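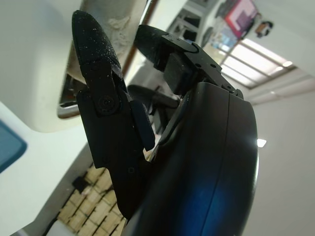 Home Guides Shop Floor Contact

Handing a Kitchen Chore to a Two-Handed Robot

We started at Handlow in April, and I still get a kick out of watching a small job become something a machine can take on! The part I'd like to share is how to set it up so the people who used to do that job come out ahead.

1. Pick one chore. Ours was toast. Write it out the way the crew does it, including the bits they do without thinking, like turning the slice so the crust lines up with the slot.

2. Give everything a home. Toaster, tray and bread each get a marked spot, and whoever opens up checks them.

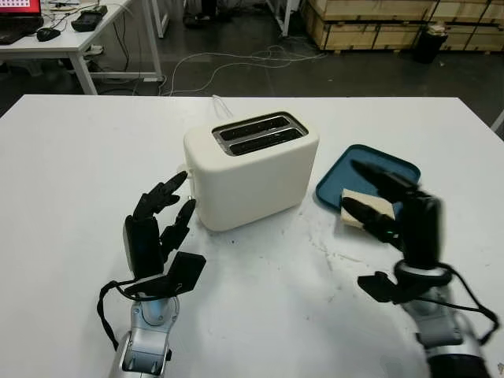 3. Let the regular crew teach. They know when a slice is being squeezed too hard, and an engineer often doesn't. Plan on 26 practice runs before you change anything.

4. Check the fingers at the start of each shift. Wipe the pads, look over the screws, and write down anything loose.
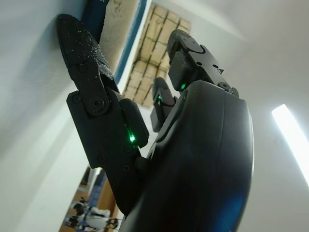

Who decides when to stop a run?
Whoever is standing closest. They don't need to ask a lead first.

5. Rewrite the job sheet. In-ho Oh used to make breakfast trays all morning; now he coaches, logs misses and plans the next chore, and his sheet says so (his pay grade too).

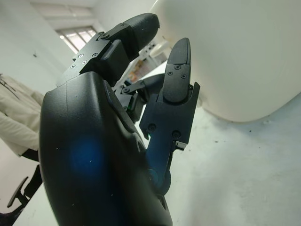

Seo-ah Bang wrote in that her crew put the logging time on the rota from day one, and that she wishes she'd asked for 11 more minutes at handover.

6. Go over the misses together on Friday, then pick your next chore.

Shares 26 Comments 2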